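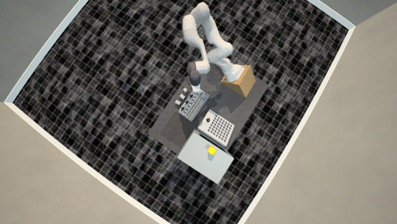 Eninus Bench Simulator: Review After 39 Days

Reviewed by Nevzat Erdem, 6 November 2023

I bought a single-seat license for Eninus to test arm programs before running them on our real cell. I had used Demska for that job and was tired of its menus.

Setup

Installation took 15 minutes on an ordinary office desktop. The program opens with a ready-made bench: a white arm on a tan pedestal, a dark table, an electronics panel, a few small white blocks, a pegboard tray and a gray box with a yellow button on it. You can delete any of it or bring in your own parts. I kept the stock bench for the first week and learned the controls on it.

What works

Moving the arm by dragging the gripper is easy, and the joints follow the way I expect. Shadows are on by default. I thought that was just for looks, but they help when you want to judge how far the gripper is from the panel. The yellow button is easy to find from any camera angle, so I used it as my first target.

Saving and reloading a bench is quick. Scripts are plain text and can be edited in anything. My old Demska scripts needed small changes to the wait commands and then ran fine.

What doesn't

Contact is the weak spot. Blocks sometimes slide out of the gripper at low grip force, and the setting for this is buried under Materials - it should be with the gripper. Small parts near the holes in the tray can jitter. The July update was supposed to fix that and only helped a little.

The stock room is plain, and the dark marbled floor gets distracting if you zoom out. You can swap it for flat gray in the room settings. The manual has 58 pages and 6 of them cover scripting, so expect to read the sample files instead.

Support

I wrote to the seller, Ersoy, twice. The first reply came the next morning and solved a license problem. The second, on the jitter, just told me to lower the time step. It did help, but playback got slower.

Verdict

Good for checking reach and planning paths, less so for fine handling. I'm keeping the license. If your work is mostly inserting small parts, try the demo first.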